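Notebook, August — handling rules for soft items, hand-held gripper
M. Onsri

Went through the Rivatden draft with Pongsak, start 14:20. Three clauses touch the folding work.

Clause 12: pads to meet the garment on opposite sides before any lift. We keep this as written. Clause 20 limits closing force on padded fabric to 800 g at the pad. Our Sturton gauge reads in newtons, so the conversion goes on the bench sheet and the operator does not do it by head. Clause 426 (their numbering, not mine) covers surface contact: fingers stay on the handle, behind the jaws, for the whole take.

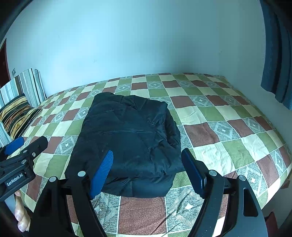

Folded black padded jacket between the jaws, patterned bedspread under it.

Open point — the draft assumes a plain work surface. Patterned bedding should be allowed, with the pattern logged per take. Pongsak wants lint on dark garments logged as well. Agreed, as a yes/no field only.

Pad colors: the draft says nothing on matching left and right. Proposed wording: "Pads may differ in color; pad type and wear state shall be recorded for each side."

To do: send wording to Chuensuk, check gauge zero, replace bench sheet.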